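Hillgate Box Office Reporting: Frequently Asked Questions

Who is this page for?

It is intended for exhibitors, distributors and members of the press who use the weekly admissions chart published by Hillgate. Terms used in the chart are explained in the glossary.

What does the chart measure?

The chart ranks films by gross ticket revenue at participating cinemas, including previews where the distributor has asked for them to be counted. Revenue from food, drink and membership fees is excluded.

Which cinemas take part?

Returns are received from more than 600 screens. Independent venues are included on the same terms as the larger circuits. Touring and open-air screenings are counted only if tickets are sold through a registered till system.

How is an opening weekend defined?

An opening weekend is a period of three days, beginning with the first public screening after 6 am. Films that open earlier in the week are marked with an asterisk, and the additional takings are shown in a separate column.

Why do two charts sometimes give different figures for the same film?

Early figures contain estimates for the final evening of trading. These are replaced when confirmed returns arrive, and positions may change — particularly where several titles open together. The confirmed chart should be quoted wherever possible.

Are dubbed and subtitled versions combined?

Yes. All language versions of a title are treated as one film unless the distributor registers them separately before release. Drikuritz, for example, was registered as a single title and its three language versions appear on one line.

How long does a film remain on the chart?

A film is listed for up to 13 weeks. Re-releases begin a new run and are labelled as such.
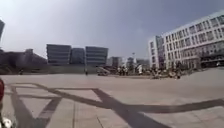

How can a distributor correct an error?

Corrections should be sent in writing to Mesfin Zeleke, Chart Editor, with the title, the venue and the amount in dispute. Supporting returns from the cinema must be attached. Accepted corrections appear in the next confirmed chart.

May the figures be reproduced?

Short extracts may be used in news reports with a credit to Hillgate. Full tables require a licence, which is administered by Aidoo.

Does the chart cover streaming releases?

No. Films shown in cinemas and online at the same time are included, but only their cinema takings are counted. Online viewing is reported by Gralleo under a separate scheme.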